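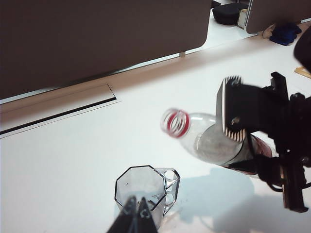
Re: Pouring rules, draft 2

Geeta Awasthi wrote:
> Do we need a rule for the bottle angle? I'd leave it to the operator.

I'd keep one. Csaba and I went through the draft and suggest this wording:

1. Hold the bottle by the middle, neck toward the cup, and stop with the mouth above the rim before tilting.

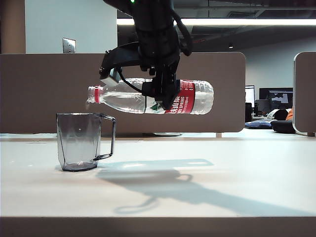 2. Pour no more than 100 ml per run - the Filby sheet still says 17 runs per shift, please fix that.

3. Keep hands off the table while either arm is powered.

Comments by the end of February.

Rosalie Nägeli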